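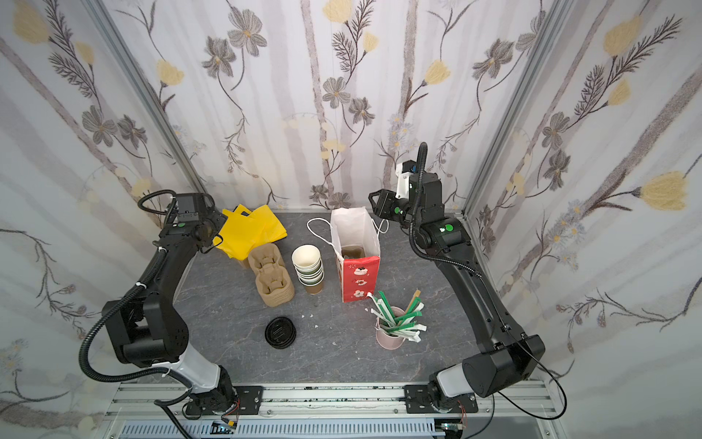
Café and takeout items on a gray tabletop, with a crumpled yellow tote bag.

Commuter students get a room, minus the door

Students at Hutine College who live with their parents will have somewhere on campus to sit down starting in February, when a former copy room on the first floor of Phan Hall reopens as the Commuter Lounge.

The college announced the plan Thursday, December 4, 2025, in an email with the subject line "Welcome Home," which a number of its recipients read on the bus from home.

The lounge will have 12 seats, a microwave, a sink and 40 lockers. It won't have a door. The old one was taken off its hinges years ago to get a copier out and has not been seen since, and the budget for a new one falls in the next fiscal year.

"I share a bedroom with my grandmother and my brother's drum kit," said Diễm Trương, a junior who rides in from Givell five days a week. "I can study without a door. I would have liked to try it the other way."

Commuters have been asking for a room since Trương was a freshman. Until now the college has pointed them to the library, where food is banned, and the dining hall, where it costs money. Many eat lunch in their cars. Those without cars eat in the stairwell behind the chemistry labs, which has good light and a radiator and is known among regulars as the breakfast nook.

Gearóid Gallagher, the associate dean for student life, said the lounge was designed to feel like a living room. He was asked whose.

"A general one," he said.

Furniture will come from Rerkora, a campus supplier, in a color the order form lists as Oat. Students were invited to vote on the fabric in October and chose green.

Lockers will be assigned by lottery, one semester at a time. Oanh Phùng, a sophomore who lives with her parents and two sisters above the family's tailoring shop, has already entered. She plans to keep a winter coat in hers, along with the good scissors, which at home belong to everyone and can never be found.

Her mother is less sure about the whole idea. "She asked what I needed a living room for," Phùng said. "She said we have one. There are five people in it."

The lounge will close at 7 p.m., an hour before the last evening class lets out. Gallagher said the hours were under review. The stairwell is open until midnight.

Students can enter the locker lottery at the Phan Hall front desk. Proof of address is required, and a parent's utility bill will do.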